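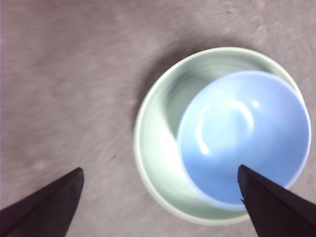
Gripper keeps landing to the left of where it should when picking nested bowls

Cletport
I look after a little bowl-sorting cell and it's driving me mad. The blue bowl sits inside the green one, over to one side, and the fingers come down with one right over the bowls and the other over bare table. It was fine until February! I've redone the camera calibration 3 times. Any ideas?

Busivus
Check the glare before you touch calibration again. Glossy bowls throw bright patches and mine kept taking the shine for a rim. I turned the lamp down to 33 per cent (it was far too bright) and stuck some baking paper over it. Much happier now.

Idescombe
Have a look at the finger screws too, mine had worked loose. Also there's a nick on the edge of your right finger, I'd swap the pair.

Hodžić
same problem here, following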